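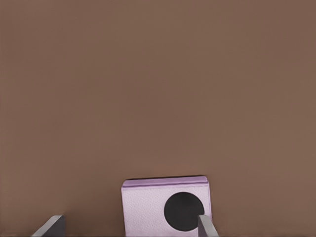

À quelle hauteur mettre le point d'approche au-dessus d'un bac à rebord, quand la pince arrive presque couchée ?

Prenez la hauteur du rebord, ajoutez l'épaisseur du doigt du bas et gardez 20 mm de marge. Chez nous ça donne 64 mm au-dessus de la table.

Cellule à deux bras : réglage de la dépose dans le bac
Forum > Cellules et intégration > Mise en service

baiba_kairys
Posté le 1er octobre 2020

Bonjour à tous,
Je reprends le fil ouvert par Rimantas, dont j'ai recopié la question et la réponse en tête. Je m'occupe de la cellule Skelham, deux bras face à face sur une table, un bac turquoise côté gauche. On règle tout dans Pimunell avant de passer sur la vraie table, donc ce que je poste vient du simulateur.

Le cycle est court. Le bras gauche prend un petit bloc rose et le dépose dans le bac. Le bras droit attend, pince ouverte, jusqu'à ce que le gauche ait rendu la zone.

Mon souci est la dépose. Sur 634 cycles lancés d'affilée, j'en ai 108 où le contrôleur signale un effort trop fort au moment de descendre dans le bac. La prise, elle, ne pose pas de problème. J'ai déjà refait l'origine de la table et vérifié la charge déclarée.

Position juste avant la dépose : 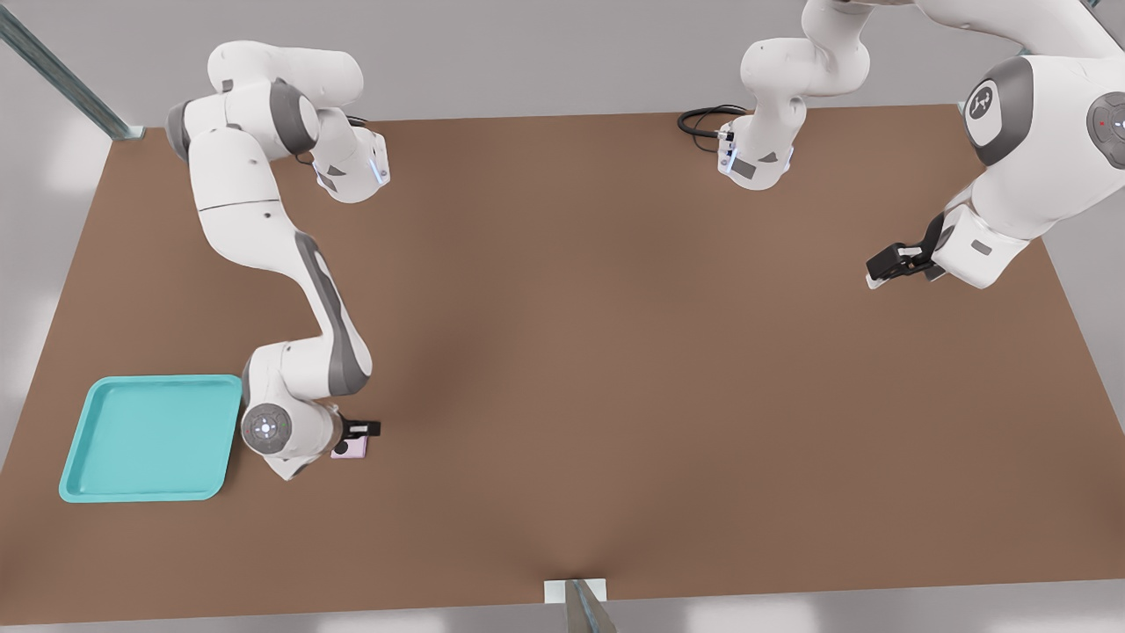

rzarins
Bonjour Baiba. Commence par le TCP. Quand l'effort monte seulement à la descente et jamais à la prise, neuf fois sur dix le point outil est resté au milieu des doigts au lieu d'être au bout. À la prise la table est plane et ça passe, alors que dans le bac tu descends d'autant trop bas.

Dans Pimunell : menu Outil, Repère, puis Recalculer depuis la géométrie. Pense à décocher « conserver l'ancien décalage », la case est cochée par défaut.

ateliernord
Pas d'accord avec rzarins. Si le TCP était faux, elle aurait le défaut à chaque cycle, pas une fois de temps en temps. Un défaut intermittent avec une géométrie fixe, moi j'irais voir du côté de la prise. Le bloc est pris plus ou moins profond entre les doigts, et selon le cas il dépasse ou pas.
Question bête : tu tires la position de départ du bloc au hasard ?

baiba_kairys
Oui, position et orientation tirées au hasard dans un carré devant le bras gauche. Orientation limitée à 15 degrés de chaque côté.

rzarins
Les deux causes peuvent s'ajouter. Un TCP décalé de quelques millimètres reste sous le seuil tant que le bloc est bien centré, et passe au-dessus quand il ne l'est pas. Je maintiens qu'il faut commencer par là, ça prend deux minutes.

ateliernord
Deux minutes si on ne doit pas reprendre tous les points derrière...

baiba_kairys
Bon, j'ai fait les deux, dans l'ordre proposé par Rimantas.

1. TCP recalculé. Il était faux de 6 mm dans l'axe des doigts. L'ancienne valeur datait des doigts Flirkell courts, qu'on a remplacés depuis.
2. Tous les points du bac repris à la main, approche, dépose, dégagement. Une bonne heure, ateliernord avait raison là-dessus.
3. Relancé la même série avec la même graine. Il reste 31 alarmes.

Donc mieux, mais pas réglé. Pour le reste j'ai mis le programme en pas à pas et je me suis arrêtée au point bas, pince encore sur le bloc :
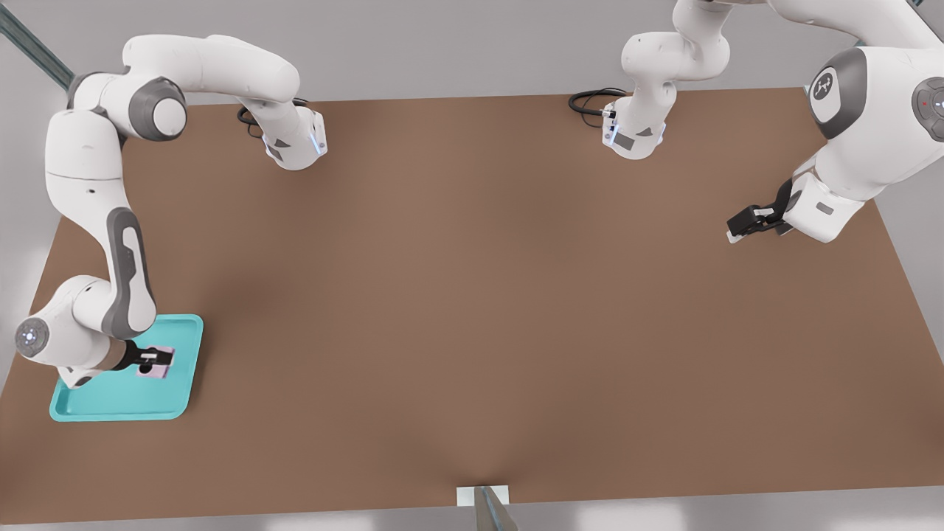
À ce point, je lis la hauteur de l'outil et je la compare à celle du fond du bac dans le modèle. Il y a 2 mm d'écart avec ce que j'avais saisi. Le bac a été remodelé par Mockus au printemps et le fond n'a plus la même épaisseur, mais ma variable Z_FOND n'avait pas bougé. Je l'ai corrigée, et j'ai aussi passé la vitesse de descente de 80 à 40 mm/s sur la dernière partie.

Une chose encore que je n'aime pas : le bac est un peu de travers par rapport au bord de la table. Est-ce que vous créez un repère propre au bac, ou est-ce que vous restez en repère table ?

kfr_29
Repère propre, toujours. Trois points sur le rebord, pas sur le fond. Le jour où quelqu'un déplace le bac, tu refais trois points au lieu de tout le programme.

ateliernord
Repère table pour moi, et le bac dans une butée. Un repère de plus, c'est un repère que quelqu'un oubliera de mettre à jour. On vient d'en voir deux exemples dans ce fil.

kfr_29
Une butée dans un simulateur, bon courage.

ateliernord
Elle finira bien sur la vraie table, cette cellule.

rzarins
Pour un seul bac je ferais comme kfr_29. Baiba, pendant que tu y es, regarde aussi l'ouverture des doigts au dégagement. Si tu ouvres à fond dans le bac, le doigt extérieur peut venir taper le rebord. Ouvre juste ce qu'il faut, remonte, et ouvre en grand une fois sorti. 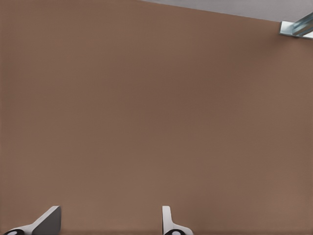 Page 2 sur 2

baiba_kairys
Ouverture en deux temps ajoutée, 12 mm dans le bac puis ouverture complète au-dessus de la table. Repère bac créé sur trois points du rebord. J'ai lancé une série longue cette nuit, près de 1 000 cycles, et il y a deux alarmes, toutes les deux avec le bloc tourné au maximum.

rzarins
Deux, ça me va. Tu peux resserrer l'orientation à 12 degrés ou ajouter une correction du poignet avant la prise.

ateliernord
La correction du poignet. Resserrer le tirage, c'est cacher le défaut.

baiba_kairys
Je pars sur la correction. Passage sur la vraie table prévu en novembre, je mettrai les valeurs de Z_FOND mesurées dans ce fil. Si quelqu'un a déjà réglé le seuil d'effort avec les doigts Flirkell longs, je prends.

kfr_29
J'ai ça sur une autre cellule, je t'envoie le fichier de paramètres en MP.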